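MODULE 4: SURFACE REFLECTION AND SURFACE FINISH
Handout to accompany lecture 7
Lecturer: Toon Martens
Issued February 3, 2026

4.1 Scope

Lecture 6 dealt with light passing through a boundary. The present notes deal with the part that comes back. The treatment is geometrical; polarisation is left to Module 5. Students who missed lecture 6 should read Segers, chapter 3, before going further.

4.2 The two components

Light reflected from an opaque surface is usually divided into a specular part and a diffuse part. The specular part leaves at an angle equal to the angle of incidence, measured from the normal. The diffuse part leaves over a wide range of angles. No real surface is purely one or the other, and the split depends on material, finish and angle.

For an ideal diffuse surface the luminance is the same from every direction, and the luminous intensity falls as the cosine of the viewing angle (Lambert's law). The luminance is then

L = rE / pi

where r is the reflectance, between 0 and 1, and E is the illuminance in lux.

Worked case. A matt panel with r = 0.5 receives 1000 lux. The luminance is 0.5 x 1000 / 3.14 = 159 cd/m2. Moving the observer does not change the result. Tilting the panel away from the lamp does, through E.

4.3 Roughness and the Rayleigh criterion

Whether a surface counts as smooth depends on the wavelength. Take two rays striking points that differ in height by h, at angle of incidence i. The path difference after reflection is 2h cos i. Rayleigh's limit is reached when this equals a quarter of a wavelength:

h = wavelength / (8 cos i)

For green light at 550 nm and normal incidence, h = 69 nm. At i = 66 degrees, cos i = 0.407 and the limit rises to 169 nm, or 170 nm to the precision used in this module. A surface that looks dull from straight on can therefore show a fair image when viewed at a low angle. Try it with a sheet of writing paper held level with the eye, facing a window.

4.4 Sheet metal

Bare metal has no diffuse component from below the surface, as light does not travel far enough into it to be scattered back. What looks diffuse on a metal sheet comes from the shape of the surface: many small facets, each reflecting in its own direction. Scratches running one way spread the light mainly across their own length - this is why brushed sheet draws out a lamp into a streak at right angles to the grain.

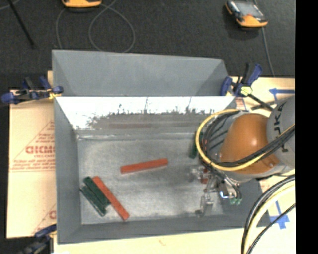
Fig. 4.2 Metal bin with a reflective inner back wall and a scuffed floor. Note the blurred reddish-brown streak low on the wall.

A blurred image keeps its colour longer than its outline. Averaging over neighbouring directions removes fine detail first, while a broad patch of colour survives at reduced contrast. Vallance calls this the haze regime and gives a fuller account with measured curves.

4.5 Gloss measurement

Gloss is measured by comparing the specular return of a sample with that of a polished black glass standard under the same geometry. The usual angle is 60 degrees. High-gloss samples are measured again at 20 degrees and low-gloss samples at 85 degrees. Readings taken at different angles must not be averaged together.

In the practical we use the Zultness bench meter. Let it warm up, check it against the standard tile, and take 2 readings on each sample, the second with the sample turned through a right angle. A large difference between them shows that the finish has a direction. Record both. Do not touch the tile face.

4.6 Problems

1. A matt wall has r = 0.8 and receives 1000 lux. Find its luminance.

2. Find the Rayleigh height limit for red light at 650 nm, at normal incidence and at 60 degrees.

3. A brushed plate reads much higher along the grain than across it. Explain with a sketch.

4. Show that the Rayleigh limit tends to infinity at grazing incidence, and state why the formula should not be trusted there. (Hint: consider shadowing.)

Reading: Segers, chapters 3 and 4; Vallance, section on haze; Muser, tables of reflectance (library copy only). Solutions will be posted in April, with the marks for the practical.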